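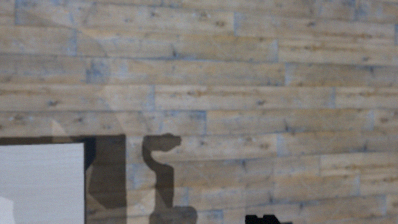
Imani Gallagher wrote:
Insulate before you spend a dime on a heater, Rochelle. I know that isn't the fun answer, and I know you have your heart set on something with a thermostat and a remote, but I heated a bare garage for two winters and I might as well have been mailing checks to the sky. Do the ceiling first. Then the big door. Then come back and ask us about heaters, and we'll all still be here arguing about them.

Rochelle Boateng
Thank you, Imani, and I hear you, I truly do. Let me fill in a little more for the people just finding the thread, as my first post was written in a hurry with a cup of tea in one hand.

The shop is 16 feet on the short side, detached from the house, on a plain concrete slab. The board wall is the one that gets the weather. The other walls are drywall and were there when we moved in. I mostly fix chairs out there, with some picture framing for family around the holidays, so it's long stretches of standing still and waiting on glue. Last winter I gave up in December and brought everything into the dining room, and my husband was very sweet about it until somebody sat on a clamp. I would like my dining room back. He would like his dining room back.

What I want to know is whether to keep the whole shop warm all the time or only heat it when I'm in there. My glue bottle says it wants to be kept from freezing, and I lost a full one last year. It came out like cottage cheese.

Cathal Conneely
Only when you're in there. I'm going to disagree with nearly everyone on this forum and say that for a hobby shop the insulation question gets way too much attention. How many hours a week are you out there? If it's an evening here and a Saturday morning there, you'll be old and gray before that ceiling pays you back. Get a radiant heater, point it at where you stand, put a rubber mat on the floor, and wear a hat. I've done it that way for years and my chairs hold together as well as anybody's.

Glue goes in the house. So does finish, so does anything that comes in a bottle. I keep mine in a milk crate by the back door and carry it out with my coffee.

Imani Gallagher
Cathal, I love you, but a radiant heater warms you and does nothing at all for the wood. If the chair leg has been sitting at freezing all night, your warm glue is going onto a cold leg, and cold is where joints go wrong. You get that chalky white line when it dries and the joint has hardly any strength. I've had it happen on a rocker that belonged to my aunt and I had to tell her.

Cathal Conneely
Then bring the leg in the night before! Put it in the milk crate!

Imani Gallagher
It's a whole chair, Cathal.

Luuk Peeters
Good evening from a man whose shop is also cold. I think you are both a little bit right, and the thing you haven't talked about yet is damp. When I used to heat only when I was working, every tool in the place got a fine film of rust by spring. The air warms up quickly, the iron stays cold, and the water in the air settles on the iron. It was worst with a propane heater, as burning propane puts a good deal of water into the room. (Please also think of fresh air if you go that way, and put up a carbon monoxide alarm. I would say this to my own sister.)

What I do now is keep a low background heat, just enough to stop things freezing, and turn it up an hour before I go out. The difference to my planes was wonderful. I still wax them, but I no longer spend the first warm week of the year with steel wool and a bad mood.

Rochelle Boateng
Oh, the rust! I forgot to mention the rust. My table saw top looked like a map of somewhere by the end of last winter. I scrubbed it, waxed it, and put an old bedsheet over it, and then I read on here that a bedsheet is a bad idea as it holds the damp. Is that so? It's a very nice bedsheet, apart from the bleach spot.

Luuk, may I ask what you use for the low heat? And does it have a fan? I can't have a fan kicking up sawdust when I've got varnish drying.

Luuk Peeters
It's an oil-filled radiator, an old Skendulov with a dial that goes from a snowflake to a little sun. No fan, no glow, and it makes a ticking sound that I have come to enjoy. I keep it plugged straight into the wall, never an extension cord, and well away from the shavings. It won't make a freezing room cozy in a hurry, so don't expect that of it. It takes the edge off.

As for the sheet, mine is wool, an old army blanket, and I've had no trouble. I think cotton is the one people complain about. But I have never tested it, so perhaps I've just been lucky.

Rochelle Holloway
The other Rochelle here, hello! I'm over in Follwood, where it gets properly cold, and I've been through three heaters in the time I've had my shop, so let me save you some money.

The first was a little ceramic thing from the drugstore, and it was fine for my ankles. The second was a Desico with the fan on the front, which heated the room beautifully and, as you guessed, put dust in every coat of varnish I laid down that year. I ended up turning it off before I opened the can, and then of course the room cooled off and the varnish stayed tacky for days. The one I have now is a wall panel. It's slow and quiet and I like it very much, but I'll say in fairness to Imani that it only started keeping up after I put foam board on the garage door. Before that it ran and ran. I bought the foam at Wojcik, had them cut it down for me at the counter, and friction-fit it into the door sections in an afternoon with a podcast going. It isn't pretty. It was roughly a third off my electric bill for that building, though, and I'd do it again tomorrow.

Check that your door spring can take the extra weight, by the way. Foam is light, but mine was already a cranky old door, and I had it adjusted afterward.

Cathal Conneely
A third off the bill for that building is a good number and I won't pretend it isn't. But you heat yours all winter, right? If I heated mine all winter I'd have done the door too. I still say someone who goes out there a few hours a week should start with the cheap stuff and see. Weatherstrip on the side door. A rug. She may find that's plenty.

Rochelle Holloway
All winter, yes, so that's a reasonable point. And weatherstrip is a lovely place to start. I found the draft at the bottom of my side door by sitting down on the floor to eat a sandwich.

Rochelle Boateng
This is all so useful, and I've been writing it down on the back of an envelope. I think what's settling in my mind is weatherstrip this weekend, then foam for the big door, then the oil radiator on the snowflake setting. The ceiling can wait until my brother-in-law visits, as he owes me for his kitchen table.

I did also want to ask where the heat should go in relation to the bench. At the moment the bench is over by the board wall, the coldest side, and I like it there for the light. Would you move it? Adding a picture.
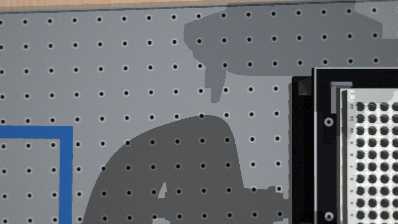

Bench top from above, blue outline at left.

I'd rather not shift it if I can help it. It took my son and me most of a morning and some words I hope he forgets.

Imani Gallagher
I'd leave it for the light. You can always add heat, but good daylight over a bench is hard to come by, and in winter you want every scrap of it. Put the radiator at the end of the bench where you can feel it on your legs, with plenty of clear space around it, and hang something on the wall behind where you stand. I used a moving blanket. You'd be surprised how much less you feel that cold coming off a wall.

If you ever do have that wall open from the outside, that's your chance to get something behind the boards. I wouldn't pull them off just for that.

Luuk Peeters
I agree with Imani about the light. I moved my own bench to the warm side one year and moved it back before spring. I was comfortable, and I couldn't see my pencil lines.

One small thing for the glue question, since we wandered off. I keep a cheap thermometer lying on the bench itself, with the bulb touching the top, and I read that one and ignore the one on the wall. The air can be quite pleasant while the bench is still far too cold for gluing. On the worst days I stand the chair near the radiator at breakfast and glue it after lunch.

Cathal Conneely
That I can get behind. Heat the chair. It's what I said about the milk crate, only with better manners.

Still wouldn't bother with the ceiling.

Imani Gallagher
You would if you ever stood on a ladder in there with the heater on. All your money is up at the top, Cathal, keeping the spiders comfortable.

Rochelle Boateng
You two are a treat. I went ahead and did the side door tonight, the peel-and-stick kind, and I had to redo the bottom piece as I'd put it on the wrong face and the door wouldn't latch. It latches now, if you lean on it. There's still a little breath of cold coming from the hinge side and I'm not sure whether that's the strip or the frame being out of square. Does anyone know if you can double it up there, or will that push the hinges?

Rochelle Holloway
Don't double it on the hinge side! It'll bind and you'll be pulling screws by February. Get the V-shaped kind for that edge, the one that folds. It squashes flat when the door shuts. I have most of a roll left over, so message me your address and I'll drop it in the mail.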